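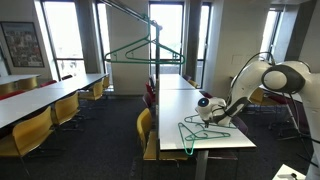 Diapositivo 1. Mesa branca, dois cabides verdes.

Notas do orador. Edições limitadas: o que se vende quando se vende pouco

(Deixar o título no ecrã enquanto as pessoas se sentam. Não começar com a piada do frigorífico, já a usei em Vevilstead e correu mal.)

Boa tarde. Passei doze anos a trabalhar em marcas de bebidas e de snacks, os últimos quatro a avaliar lançamentos depois de terem acontecido, quando a agência já recebeu e a equipa já está no projecto seguinte. Vou falar de edições limitadas. Convidaram-me para explicar como se faz uma boa. Vou tentar, mas aviso já que tenho dúvidas sobre quase todas as que vi.

Diapositivo 2. O comunicado

Ler em voz alta, devagar: «Um sabor inspirado na sensação de regressar a casa numa noite de chuva.»

Pausa. Perguntar à sala que sabor é este. Alguém vai dizer canela. Alguém diz sempre canela.

O produto era uma água com gás da Prudeck, com um aroma que o painel de prova descreveu como «pêra, talvez» e «rebuçado». A frase foi escrita antes do aroma. Tenho a cronologia interna e posso dizê-lo sem corar: primeiro houve o conceito, depois a lata, depois o filme de quinze segundos e só então alguém telefonou à casa de aromas a perguntar o que se arranjava até Outubro.

Não acho isto escandaloso. Acho que devia constar do relatório, e não constava.

Diapositivo 3. O número que toda a gente cita

674 pontos de venda. Foi este o número que apareceu na apresentação de resultados, em letras enormes, sobre fundo laranja.

O que significa? Que a lata esteve em 674 lojas pelo menos um dia. Uma loja que recebeu uma caixa e a deixou no armazém conta. Uma loja que a pôs junto às pilhas e às pastilhas conta também. Pedi a rotação por loja e disseram-me que «não era esse o objectivo da acção». Perguntei qual era. Responderam «conversa».

(Se alguém da Prudeck estiver na sala, cumprimentar. Não mudar nada.)

Diapositivo 4. Conversa

Vamos então à conversa. A ferramenta de escuta registou 2.379 menções durante a campanha. Parece razoável para uma marca daquela dimensão. Fui lê-las. Levei duas tardes e muito café.

Uma boa parte vinha de contas pagas pela própria campanha. Outra parte eram pessoas a participar num passatempo que obrigava a escrever o nome do produto. Havia um grupo bastante animado de coleccionadores a discutir o verniz da lata, e esses eram genuínos, gostei deles. Gente a dizer que bebeu, que gostou e que ia comprar outra vez: encontrei tão pouca que pedi a um colega que repetisse a leitura, convencida de que me tinha enganado na filtragem. Não tinha.

Quem faz estes relatórios sabe isto. Põe-se o total no diapositivo e a composição num anexo, e o anexo fica no servidor.

Diapositivo 5. A escassez

Pergunta para a sala: quem aqui já decidiu o tamanho de uma tiragem limitada? Mãos no ar. Agora, quem a decidiu com base na procura prevista? Costumam baixar-se quase todas.

Na prática a tiragem é decidida pelo mínimo da linha de enchimento, pelo mínimo do fornecedor de latas e pelo prazo do aroma. Depois chama-se a isso exclusividade. O consumidor imagina um cofre; na fábrica estão a tentar não ficar com meia palete de alumínio impresso que não serve para mais nada.

Contar aqui o caso Clolline. Bolachas, sabor «secreto», edição anunciada como irrepetível. Repetiram-na na primavera seguinte com outra cor na caixa. Ninguém reclamou, e esse silêncio foi apresentado como prova de fidelidade à marca. Eu leio-o de outra maneira: não se lembravam da primeira.

(Beber água. Ver as horas. Se já passar das 16h20, saltar o diapositivo 6.)

Diapositivo 6. O sabor abstracto

Há uma moda de sabores que não são sabores. Sabe a nostalgia, sabe a velocidade, sabe a futuro. Percebo a vantagem: ninguém pode dizer que não sabe ao que diz o rótulo. Se escrevo morango e sai fraco, recebo cartas. Se escrevo «aurora», estou protegida.

O custo aparece mais tarde. A pessoa que gostou não consegue pedir outra coisa parecida, nem consegue explicar ao primo o que bebeu. A recomendação de boca em boca, que toda a gente nesta sala diz querer, precisa de uma palavra que se possa repetir à mesa.

Ler os dois cartões do painel, sem comentar. Primeiro: «É bom mas não sei o que é.» Segundo: «Sabe a cor-de-rosa.»

Diapositivo 7. Um caso que me incomoda menos

Vlček. Refrigerante de sabugueiro, edição de verão, sem filme e sem parceria. Escreveram sabugueiro no rótulo e sabia a sabugueiro. Fizeram uma coisa que recomendo copiar: antes do lançamento, puseram por escrito o que os faria concluir que tinha falhado. Segunda compra abaixo de um certo valor, falhou. Canibalização do produto principal acima de outro, falhou.

Falhou no segundo critério. Disseram-no na reunião, com as pessoas todas lá, e não repetiram a edição.

Não quero fazer disto um exemplo de virtude. Eram uma empresa pequena e não tinham dinheiro para se enganarem duas vezes. Desconfio que, com outro orçamento, teriam tido também o fundo laranja.

Diapositivo 8. As 5 perguntas

Deixar no ecrã. Não ler todas, as pessoas sabem ler. Insistir na terceira.

O sabor foi aprovado antes ou depois do nome?
Quem decidiu a tiragem e com que dados?
Que resultado nos faria dizer que correu mal?
Quantas menções sobram se tirarmos as pagas e o passatempo?
O que acontece ao produto normal durante a acção?

Objecção habitual: «mas a edição limitada serve para construir marca, não se mede assim.» Resposta: muito bem, como se mede? Esperar mesmo pela resposta. Da última vez esperei bastante e o moderador ficou nervoso.

Diapositivo 9. Perguntas

Se perguntarem se sou contra edições limitadas: não. Compro-as. Tenho em casa uma lata da Prudeck por abrir, que já deve ter passado do prazo.

Se perguntarem pelos números de vendas da Clolline, não os posso dar. Remeter para o contacto no último diapositivo e passar o microfone à fila de trás.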